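4.3 실패 사례 분석: 만두 하나를 바구니에 넣지 못한 경위

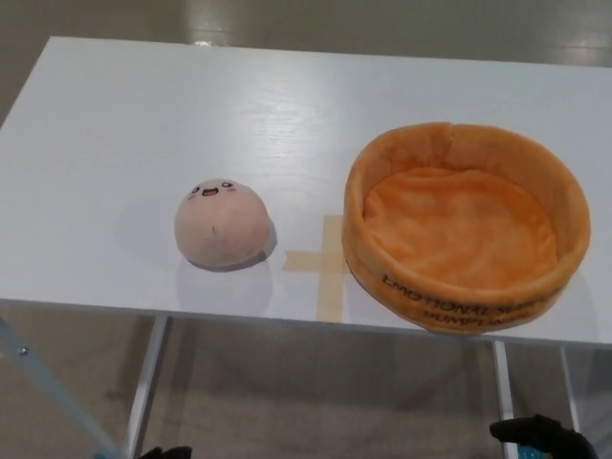

그림 7. 만두 인형 적재 과제의 작업대. 주황색 바구니와 테이프 십자 표시, 인형이 가로로 놓여 있다. 머리 시점.

앞 절에서 보고한 성공률은 저자들의 체면을 어느 정도 세워 주었으나, 본 절에서는 그 체면을 다시 내려놓고자 한다. 과제 자체는 단순하다. 로봇은 탁자 위의 봉제 만두 인형을 집어 천으로 된 둥근 바구니 안에 놓으면 된다. 인형은 가볍고 부드러우며 웃는 얼굴을 하고 있다. 세 번째 특성은 제어에 아무런 영향을 주지 않지만, 실패 영상을 반복해서 검토해야 하는 연구자의 정신 건강에는 상당한 영향을 준다.

전체 3,830회의 시행 중 안전 정지로 종료된 것은 12회였다. 비율로만 보면 각주 하나로 처리해도 될 양이고, 실제로 초고에서는 그렇게 처리하였다. 그러나 12회 중 11회가 동일한 양상을 보였다는 점이 뒤늦게 확인되면서 각주는 본문으로 승격되었다. 나머지 1회는 전원 케이블 접촉 불량이었으며, 이에 대해서는 더 쓸 말이 없다.

문제의 양상은 다음과 같다. 오른팔이 바구니 쪽으로 접근하다가 목표 높이를 지나 계속 하강하고, 그리퍼 손가락이 바구니 바닥의 천을 누른다. 천은 순순히 눌린다. 손목 힘 센서의 값은 천이 눌리는 동안 거의 오르지 않다가 손가락이 탁자 상판에 도달하는 순간 급격히 치솟고, 그제야 정지 명령이 내려진다. 감시 모듈인 Katona는 설계대로 동작하였다. 다만 설계 당시 우리가 염두에 둔 용기는 모두 딱딱한 것이었다. 푹신한 용기는 충돌을 숨겨 준다는 사실을 Katona는 몰랐고, 우리도 몰랐다.

하강이 지나쳤던 원인은 처음에 깊이 추정 쪽에서 찾았다. 작업대의 상판은 흰색이고 천장 조명을 반사하며, 바닥 역시 광택이 있어 밝은 반사가 여러 곳에 맺힌다. 이런 환경은 깊이 추정에 불리하다고 알려져 있으므로 용의자로서는 더할 나위 없이 편리하였다. 우리는 조명을 바꾸고 반사가 적은 덮개를 씌운 조건에서 과제를 다시 수행하였다. 실패는 같은 빈도로 계속되었다. 이 재실험에 든 시간은 본 논문의 어느 표에도 나타나지 않는다.

실제 원인은 좌표계에 있었다. 탁자 가운데의 마스킹 테이프 십자 표시는 물체의 초기 배치를 위한 기준점이며, 정책 모델 Jarnance의 학습 데이터도 이 표시를 기준으로 수집되었다. 그런데 바구니가 표시에 바짝 붙어 놓이는 배치에서는 십자의 오른쪽 팔 일부가 바구니 벽 아래로 들어간다(그림 7). 작업대 위치를 보정하는 Gumura는 이 표시의 네 끝점을 검출해 상판의 평면을 추정하는데, 끝점 하나가 가려지면 그 자리에 가장 그럴듯한 모서리를 대신 채워 넣는다. 문제의 시행에서 Gumura가 고른 모서리는 바구니의 앞쪽 테두리였다. 그 결과 추정된 평면은 오른쪽으로 갈수록 기울었고, 바구니 부근의 상판은 실제보다 낮은 것으로 계산되었다. 로봇은 존재하지 않는 깊이를 향해 성실하게 손을 뻗은 셈이다.

기록을 되짚어 보면 경고는 있었다. Gumura는 끝점을 대체할 때마다 신뢰도 저하 메시지를 남긴다. 문제는 이 메시지가 별일 없는 시행에서도 자주 출력된다는 점이다. 저자 중 한 명이 개발 초기에 로그가 지저분하다는 이유로 해당 등급의 메시지를 화면에서 숨겼고, 그 설정은 본 실험까지 그대로 유지되었다. 어느 저자인지는 심사 과정에서 요청이 있더라도 밝히지 않기로 합의하였다.

수정은 세 단계로 이루어졌다. 먼저 끝점이 하나라도 가려지면 평면을 새로 추정하지 않고 직전의 유효한 값을 쓰도록 하였다. 직전 값이 없으면 시행을 시작하지 않는다. 다음으로 Katona의 정지 조건에 절대 힘 이외에 하강 거리 제한을 추가하여, 힘이 오르지 않더라도 목표 높이를 정해진 폭 이상 지나치면 팔이 멈추게 하였다. 마지막으로 숨겨 둔 메시지를 다시 표시하였다. 세 번째 조치에는 코드 한 줄이 필요했다.

수정 후 동일한 배치 조건에서 2,000회를 추가로 수행하였고, 상판 접촉에 의한 정지는 관찰되지 않았다. 대신 하강 거리 제한에 걸려 인형을 쥔 채 바구니 위에서 멈추는 시행이 새로 나타났다. 안전 측면에서는 명백한 개선이지만 과제 성공률은 소폭 낮아졌으며, 표 5의 수치는 이 낮아진 값을 기준으로 한다. 제한 폭을 넓히면 성공률은 회복되나, 얼마나 넓혀도 되는지는 바구니 천의 두께와 충전재에 따라 달라진다. 우리는 이를 바구니마다 손가락으로 눌러 보고 정하였다. 재현 가능한 절차라고 주장하지는 않겠다.

이 분석에는 한계가 있다. 검토한 실패는 모두 한 대의 작업대에서 발생했으며, 공개 벤치마크 Cuvwood의 배치 목록에는 기준 표시가 용기에 가려지는 경우가 포함되어 있지 않다. 따라서 같은 보정 방식을 쓰는 다른 시스템이 Cuvwood에서 좋은 점수를 얻었더라도 본 절의 결함이 없다고 볼 근거는 되지 못한다. 우리 시스템도 그 점수는 좋았다.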